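How to Plan a Two-Day City Break Without Overpacking Your Schedule

October 2024 | By Ngọc Mạc
4 min read

A short city trip goes wrong in small ways. You book a museum on the wrong side of town, you eat lunch at four, and you spend the last morning looking for a place to leave your bag. The steps below are the ones I use for any city, and I'll use my last visit to Gistadmont to show how they work.
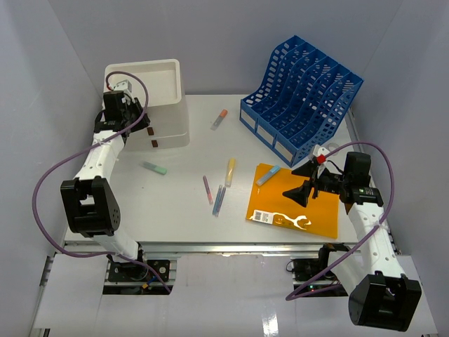
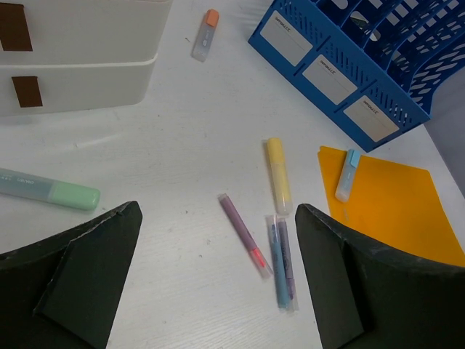 White tabletop and white storage box; pens and a yellow-orange folder in the second photo.

Step 1: Pick your base first

Choose the neighborhood before you choose the hotel. Look at a transit map and find a stop where at least two lines meet. In Gistadmont I stayed in Sokum, a plain district of apartment blocks and bakeries, and the old town was 8 minutes away by tram. Rooms near the cathedral cost almost 200 a night for the same size bed.

Step 2: Choose one fixed thing per day

A fixed thing is anything with a ticket and a time on it. One per day is enough. Mine were the Dultana gallery on the first day and a river cruise on the second. Book both before you leave home and write down the entry time, the address and the nearest stop.

Step 3: Fill in by walking distance

Open a map and mark everything you'd like to see within a 20-minute walk of each fixed thing. Leave off anything farther away. You will probably drop a famous sight or two this way. I skipped the hilltop fort, and I would need a third day to do it properly.

Step 4: Settle dinner, leave lunch open

Reserve dinner for both nights, especially in May, when the outdoor tables open and the good places fill up. My best meal was at Trịnh, a noodle restaurant with one long counter. Order the beef broth and ask for extra herbs. For lunch, eat wherever you happen to be, but sit down before 1:00.

Step 5: Buy the right transit pass

Work out how many rides you'll take. I counted six for the whole trip, so single tickets were cheaper than the two-day pass. If your hotel is farther out, the pass may win. Bus 41 goes to the airport and is not covered by either one. Pay the driver by card.

Step 6: Plan the last three hours

Ask the hotel if they will hold your bag after checkout. If they won't, find the lockers at the main station and check the sizes online. Keep this part of the day close to your bag. A market, a park or a long coffee all work well.

Step 7: Put it on one page

Write the whole plan on one sheet of paper, both days, and take a picture of it with your phone. If it doesn't fit on the page, go back to Step 3 and cross something out.

Related
Gistadmont by Tram: Where to Get Off
What to Eat in Sokum
Carry-On Packing for Spring Weather
Museum Passes: When They Pay Off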